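Review: the Golholm Revision Box for High School Biology

Posted October 12, 2024

Sold as a complete companion to a year of introductory biology. I have now taught with it long enough to have opinions, and to have lost the lid.
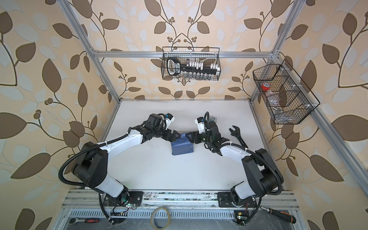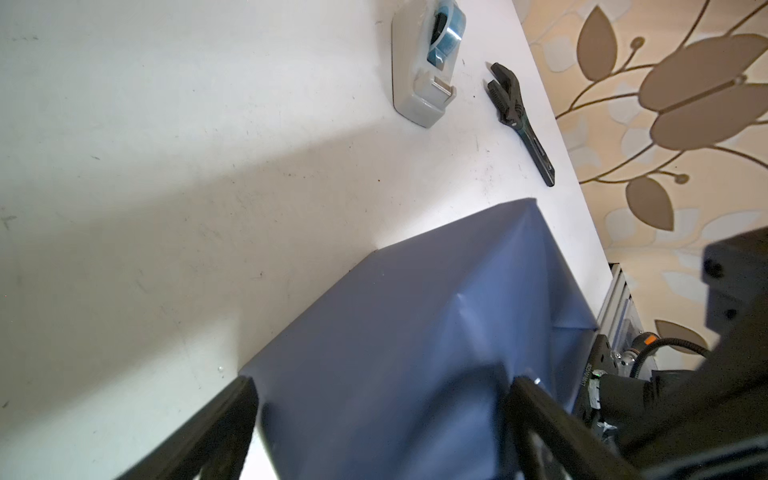
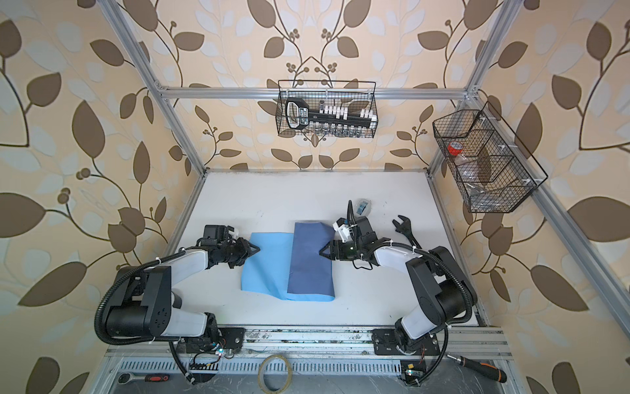
Usovcombe High School – Science Department – Classroom Resources

The Golholm box contains a question book, a deck of term cards, a teacher's guide and a wall chart of the cell that will not lie flat in any climate. The questions are by Sunita Okafor, who has clearly met teenagers. They are short and plainly worded, and they start easy enough that a student who slept through osmosis can still get a foot in the door.

The genetics chapter is the best thing in it. Punnett squares come in slowly, with peas first and blood types later, and the worked answers show every step. My weaker students used it without being told to, which I put down to the large print. The chapter on photosynthesis is nearly as good, although it asks where the oxygen comes from 7 times, and by the last one even the polite kids were answering in capitals.

Then there are the cards. The ink comes off on your thumbs, and the deck has 2 cards for "mitosis" with different definitions. Neither is wrong, exactly. One of them is just having a worse day. "Meiosis" has no card at all, so we made our own out of a cereal box and it has outlasted the rest of the deck.

The teacher's guide was written by somebody else and reads like it. It suggests a "brief" pond-water activity that took us two class periods and a mop. The answer key is at the back, upside down, where any student with a neck can find it.

Corinne Szabo down the hall still swears by the old Rernska workbook, and for ecology I'd side with her. Its food webs are better drawn, and it remembers that fungi exist. For everything up to the end of genetics I would take Golholm, wall chart and all.

Buy the question book by itself if your supplier will split the set. Mine wouldn't, but I'm told a revised deck is due in November, and I have asked for one with meiosis in it. Our old deck is in the prep room if you want to borrow it. Wash your hands afterward.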